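Progress report, June
Vodau perception and planning software, second phase
Prepared by Lucero Sánchez for the Zapata fund

Summary

The short version is that the container work is behind and I would rather you heard it from me than worked it out from the charts. The grasp planner runs, the new depth filter runs, and together they look good in a demo. I don't think the demo tells you much.

What we did this period

We recorded 1546 hand-held gripper clips on tabletops with household containers. After the pose tracker threw out the ones it lost, and after we threw out the ones it should have lost and didn't, 600 were left for training. That is a poor yield. Rila, who wrote the tracker, blames plain tabletops with fine grain, where every patch looks like the next one. She may be right. I have asked for a test before we spend money on a fix.

We also moved the replay tool over to Haline, our in-house job scheduler. It saves a lot of waiting. It has not made the results any better, and the earlier plan hinted that it would.

Clear plastic is still the main problem. The segmentation model does well on opaque containers and badly on see-through ones. It finds the bright rim, loses the walls, and often marks the table behind them as free space. The planner believes it and sends a finger through the side. Views like the next one are typical of what the model has to sort out, with an opaque cream container at the back and a clear one on the right, partly behind a finger pad.
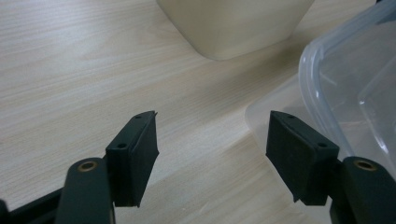 Results so far

On the held-out set of 264 clips, the new filter beats the old one on opaque containers. On clear ones the gap between them is small enough that I would not put it in a slide. The two people who labeled the set also disagree about where the clear walls end, so part of what we call model error could be label error. Until that is settled, please treat any single score from us with care, including the ones I sent last time.

Retraining on the larger set helped less than promised. Most of the gain came from fixing a timing offset between the gripper width signal and the video, a bug we should have caught much earlier.

What comes next

Relabel the clear containers with one written rule for edges.
Run the tracker test with and without markers on the table.
Make the planner keep its distance wherever the segmentation is unsure, even if that makes it slow.

I am not asking for more money in this report. I am asking to drop the bin-sorting goal from this phase and put those hours into labels and tracking. If the clear container scores have not moved by the next report, I will recommend we stop tuning this model and try another one.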